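Workshop tips: when a gripper lets go
By Bohdan Antoniuk
May

Mine dropped a full jar of wood screws from bench height. The arm stopped where it was, the jar hit the floor and I spent the evening with a magnet and a dustpan. If you have a small three-fingered gripper at home, these are the things to check.

Turn it off at the wall before you put a hand near the fingers. The stop button on my Boklow holds the arm still but leaves the fingers powered, and they can close again when it restarts.

Check the grip with something round and light before you trust it with anything heavy. A ball shows up a weak finger quickly, as it will roll towards the side that isn't pushing.
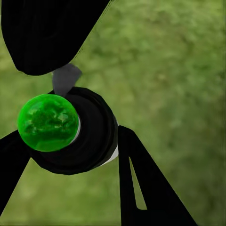

Do the test over grass or an old blanket. Hold for 3 minutes, then turn the wrist slowly both ways. If the ball creeps, stop and look at the finger pads. Dust from sanding makes them slippery. Wipe them with a damp cloth and let them dry fully.

If the pads are clean, check the screws where each finger meets the hub. Mine had one turning freely. Tighten them a little at a time, going from finger to finger, and don't force them.

Ülle Kalniņš wrote in to say hers opened whenever the arm reached right out. The cable was too short and pulled at the plug. She moved the clip back 6 cm and it has held since.

Keep glass, blades and hot drinks off the list altogether. I now move the screws in a plastic tub with the lid taped down.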